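Getting through December without a car

I sold the car in the spring and this is my first winter on the bus. The 18 stops at the end of our street and takes me to work with one change. Fares for the year will come to 3,650, a good bit less than I was paying for parking and insurance.

Mornings are fine. Evenings are harder, as the service thins out after 11 and I have missed the last one twice this month.
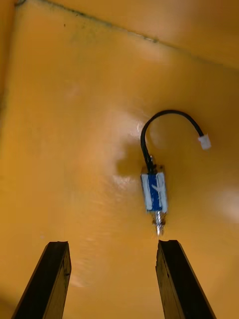
What do you do about a big grocery run?

I split it into 3 small ones and carry a backpack. Heavy things like rice and cat litter I get delivered.

My neighbor Melati Ismail has offered me a ride to the airport on the holiday, and I said yes. I still need better boots. The pair I have let water in at the left heel, and the shop on the corner only had them in brown.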